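The desk that has to do everything
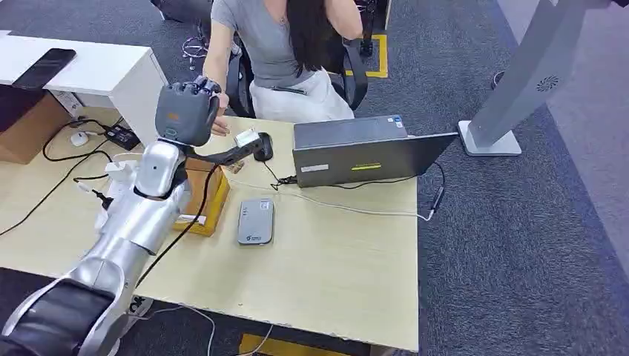 Laptop, mouse and a taped parcel sharing one pale desk.

Most desks start the week clear and finish it covered. A parcel comes in and gets put down next to the laptop. A charger follows it, then a notebook, then something small and grey that somebody will need later. By the time you want to spread out a sheet of paper, there is nowhere to put it.

Ninby is a small office block behind the railway sidings, let out by the room to firms that need a few desks and a door that locks. Nikolaidis, the company that runs it, changed the furniture in February. Out went the dark corner desks with their built-in drawers. In came plain tops in a light finish, with nothing underneath except legs and a cable tray.

The drawers were missed straight away. Tenants had kept tape, scissors, spare batteries and old delivery notes in them, and all of it moved up on to the surface. Nikolaidis had allowed for one shelf per room. It has now gone up to two, and in the rooms that handle a lot of post there is a third, low down by the door, for parcels only.

The parcel shelf has made the biggest difference. A cardboard box on a desk is an awkward thing. It is too big to ignore and often too small to seem worth moving, so it stays. People work round it, push the mouse up against it and pile letters on top. Under the new arrangement a parcel can be opened at the desk, but it goes back to the shelf if it isn't dealt with by four o'clock.

Size matters as well. The tops at Ninby measure 140 centimetres across, which gives a laptop, a mouse and one job on the go enough room. Two jobs is a squeeze. A second person pulling up a chair on the far side, as happens a lot in shared rooms, takes the back third of the desk with their elbows and whatever they have brought with them.

Pale surfaces have their good and bad points. Small dark things are easy to find on them. A black mouse or a pen lid shows up at once, and so does a dropped screw. Coffee rings show up too, and parcel tape leaves a dull line of glue if it is pressed down and pulled off again. A cloth with warm water and a drop of washing-up liquid shifts most of it. For glue, leave the damp cloth on the mark for a few minutes first.

Chairs were the other cost. Nikolaidis bought 39 from Doker, all with mesh backs and armrests. The mesh is cooler in summer and doesn't hold crumbs the way a padded back does. The armrests were less popular. On some desks they catch the edge of the top, so the sitter ends up further back than they would like and leans forward to reach the keys. Raising the desk by two centimetres fixed it in most rooms. In the rest, the armrests have been unscrewed and put in a cupboard.

Greleteck, which fits out small offices, supplied the tops and now sells a similar one with a strip of sockets along the back. Ninby's tenants are split on it. Those who plug in several small devices like having the sockets within reach. Others say that a socket on the desk brings every charger up with it, and they would sooner keep the leads in the tray below.

If you are sorting out a desk of your own, begin with the things that don't live there. Take off every box, packet and loose gadget and put them on the floor. Work for a morning with the laptop and mouse alone. Fetch things back one at a time when you need them, and look at what is still on the floor at lunchtime. Those are the things that want a shelf.

Labels help with small electrical items, particularly the grey and black ones that all look alike after a month. A strip of masking tape on the underside, with the name of the thing and the lead it takes, is enough. Keep the lead with it, held by a rubber band.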